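Notes on Becoming a Poll Worker in Flosdale

Posted in Local Government, June
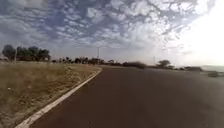

Why I Applied

I have voted in Flosdale for most of my adult life and had given very little thought to the people on the other side of the table. They found my name, turned the book around for my signature, and handed me a ballot. This spring the county clerk's office mailed a notice to every household in the eastern precincts stating that it was short of trained workers for the primary. I filled in the form at the bottom and returned it the same week.

The present post is a record of the application, the training and the day itself. Several readers of this blog have written to ask how the process works, and the county's own page on the subject is out of date. Readers in other counties should bear in mind that procedures differ and should consult their own election office.

The Application

The form runs to two pages. It asks for name, address, date of birth, party affiliation, languages spoken, and whether the applicant can lift a moderately heavy case from the floor to a table. Party affiliation matters in our county because each polling place must be staffed by members of more than one party. Certain tasks, such as assisting a voter inside the booth or carrying the sealed ballot case at the end of the night, are performed by two workers of different affiliations. Applicants who decline to state a party are accepted and are used to fill the remaining positions.

Candidates on the ballot may not serve, and neither may members of their immediate families. Paid campaign staff are also excluded. A person who has merely put a sign on the lawn is eligible, though the clerk's office asks that workers refrain from wearing or displaying anything political on the day, including on a vehicle parked at the polling place.

I received a letter of acceptance 17 days after applying. It assigned me to the Embridge Community Hall, which serves two precincts, and listed three dates for training. I chose the Monday evening session.

Training

The session was held in the meeting room of the county annex and lasted a little over three hours. It was led by Ngân Khương, a supervisor in the elections division, who had a thick binder and did not often need to open it. There were 26 of us in the room. Most had served before and were there for the refresher that the county requires every second year.

The first hour was devoted to the poll book. Our county still uses paper books, printed from the registration list after the deadline has passed, along with a supplement for late additions. A worker must ask the voter to state a name and address aloud. The worker may not read the address from the book and ask the voter to confirm it. I had not known this, and I can recall at least two elections at which my own address was read out to me.

The second hour concerned what to do when a name does not appear. We were given a sequence to follow: check the spelling, check the supplement, check whether the surname and given name have been entered in reverse, and then look up the street address to see whether the voter belongs at a different polling place. Ms. Khương spent some time on the matter of reversed names and on names with accents or marks that the printing software drops. She used the surname Mạc as an example, which appears in our books as MAC and is sorted among the names that begin with those letters, at times with a stray space. A worker who looks only once may send a properly registered voter away. The instruction was to look in every plausible place before saying anything at all about a problem.

If the name still cannot be found, the voter is offered a provisional ballot. It goes into its own envelope, the voter signs a statement on the outside, and the clerk's office determines later whether it may be counted. The voter leaves with a slip bearing a telephone number and a tracking code. We practiced filling out the envelope in pairs. My partner and I both forgot the precinct number on the first attempt, and Ms. Khương told us that a missing precinct number is the error her office sees most.

The final portion covered the scanner, the accessible voting station, and the seals. There are a great many seals. Each has a serial number that is written on a log and initialed by two people when the seal goes on and again when it comes off. I will not go through the log here, except to say that it is four pages long and that I would advise new workers to bring their own pen.

The Night Before

Workers at our polling place were asked to come at six in the evening to set up tables and signs. The supplies come in a wheeled cage that the county leases from a firm called Dresum, and the cage has a combination lock whose numbers are sent only to the lead judge. Ours opened on the third try.

We put up the booths, taped the cords to the floor, and measured the distance from the door at which campaigning is prohibited. The measurement is taken with a length of cord supplied for the purpose. On the south side it ended in the middle of a flower bed, and the boundary marker was placed there with some care for the marigolds.

Election Day

We reported at 5:30 in the morning. The oath was administered, the zero report was printed from the scanner to show that no ballots had been counted, and all of us signed the tape. The doors opened at seven. Four people were waiting, and the first of them told me she had been first at every election since moving to town.

I worked at the poll book for the morning and at the ballot table after lunch. Between the two precincts there were 895 registered voters, of whom 146 voted in person by the time the doors closed. A larger number had already returned ballots by mail. Turnout for a primary in this part of the county is seldom high, and my colleagues with longer service considered the figure ordinary. I will admit that I found it low. There were long stretches in the middle of the afternoon when the only sound in the hall was the refrigerator.

Five voters were not in our books. Two belonged at the school on the other side of town and decided to drive there. One was in the supplement. The remaining two voted provisionally. The second of these was a man who had voted at Embridge for many years and had moved to a new apartment a short distance from his old one. He was unhappy, and I think reasonably so. He had updated his driver's license and had assumed that his registration would follow. In his case it had not. He asked me whether his vote would count, and the only answer we are permitted to give is that the clerk's office will review it and that he may call the number on the slip. I gave that answer. It did not satisfy him, and I have thought about it several times since.

I would encourage every reader to look up his or her registration well before the deadline, particularly after a move, a marriage or any other change of name. It takes a few minutes. The clerk's office will also do it over the telephone for anyone who does not use a computer.

Closing

The doors closed at eight in the evening. Anyone in line at that hour is entitled to vote, and one of our number is sent to stand behind the last person. We had no line, so the lead judge simply announced the closing from the doorway, as the manual requires, to a parking lot with our own cars in it.

Closing took an hour and forty minutes. The number of signatures in the book has to equal the number of ballots the scanner reports. Ours differed by one. We counted the signatures again by hand and found that two lines on a page in the second book had been tallied as one. The correction was written up, all of us signed it, and the case was sealed and driven to the annex by two workers of different parties in one car.

Practical Matters

Payment is a flat amount for the day with a small addition for the training session, and mine arrived by check the following month. Workers may not leave during voting hours, so all meals have to be brought in. I would recommend a cushion, layers of clothing (the hall was cold until ten and warm thereafter) and something to read that can be put down without regret. Telephones may not be used at the tables.

The clerk's office has begun taking applications for the general election in November. It is particularly short of people who can serve as lead judge, a role that calls for one prior election and a further evening of training. It is also looking for speakers of Spanish and Vietnamese for the Flosdale and Embridge locations. Forms are available at the annex counter and at the public library.

I have sent in mine. I asked for Embridge again, although assignments are made by the office and requests are granted only where staffing allows. I intend to write a second post on the canvass – the review that takes place in the days after the vote – once I have attended one. The meetings are open to the public, and I am told that the chairs are better.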